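Pushing blocks by hand controller: notes on the first 300 demonstrations

I wrote in the last post that the joystick setup was good enough to start recording. It was, mostly. 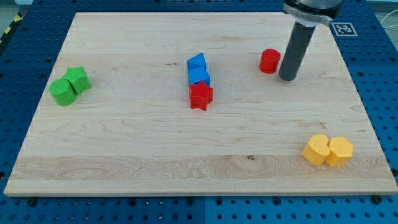
The task has not changed. The operator gets a short instruction, such as "move the red star next to the green blocks", and drives the tip of the arm in the plane of the board until the instruction is satisfied. There is no grasping. Everything is done by pushing, which keeps the action space down to two numbers per time step and makes the control code short enough to fit on one screen. Height is fixed in software. Wrist rotation is fixed too.

Pushing sounds easier than picking and in some respects is worse. A cylinder pushed slightly off center slides around the tip and ends up behind it. A star will catch on a point and spin. The heart behaves differently depending on which side you approach from, and I have stopped trying to predict it. An operator learns all of this in the first hour and corrects without thinking, and those corrections are the part of the data I care about. A policy trained only on clean straight pushes has no examples of what to do when the block drifts, and drift is the normal case.

Esi Acheampong and I split the recording. We each took the controller for half an hour and then swapped, with the other person reading out instructions. At the end we had 319 episodes. After removing the ones where the instruction was misread, or where the log and the video disagreed on start time, the count was 300. I would like to claim the round number was planned.

A few things from the session that I want written down before I forget them.

Controller mapping. The first version mapped stick deflection directly to tip velocity. At low deflection the arm moved in visible steps, and both of us overcompensated. I put a cubic curve on it and limited the maximum speed, and the overshoot near contact went down a lot. The curve is applied before logging, so the recorded action is what the arm was told to do and the raw stick value is kept in a separate column. I had these the wrong way round for one morning in April and had to throw that morning away.

Orientation. Esi stands at the side of the table and I stand at the front. We used the same mapping, which meant that "stick forward" was a sideways motion from where she was standing. She adapted, but her early episodes have a short hook at the start where she tests the direction. I kept them in. If they turn out to hurt training I can trim the first second from every episode.

Pauses. Both of us stop moving when we are deciding what to do next. In the log this is a run of zero actions, and a model that sees enough of them learns that doing nothing is a reasonable choice in most states. The current filter drops any run of zeros longer than 400 milliseconds and leaves shorter ones alone. It is crude. A better approach would be to predict several steps at once and let the model commit to them, and I will try that next.

Resets. We do not tidy the blocks between episodes. Whatever layout one instruction leaves behind is the starting layout for the next. This gives more varied starts than I would have placed by hand, at the cost of clusters: blocks that get pushed together tend to stay together, and adjacent pairs are overrepresented. I added "separate the two yellow blocks" and similar instructions to the list to break them up. Those are slow to do with a single tip, and the average episode got longer as a result.

Storage is handled by Flustow, my own small logger, which writes one file per episode with the camera images, the commanded position and the measured position on a shared clock. The viewer, Nonoslow, plays them back with the tip path drawn on top. Most of the 19 rejected episodes were found by playing them back at speed and watching for anything strange. I have not found an automatic check that does as well.

The first training run used 178 of the episodes, as the rest had not been reviewed yet. It reaches the correct block most of the time and then pushes it confidently past the goal. I suspect the stopping condition is underrepresented, given that we ended recordings by pressing a button as soon as we were satisfied. For the next batch we will hold still for one second before pressing it, and I will need to exempt the end of the episode from the pause filter – otherwise it will delete exactly what we added.

The filter change is in the repository already. The next run starts tonight with the full set.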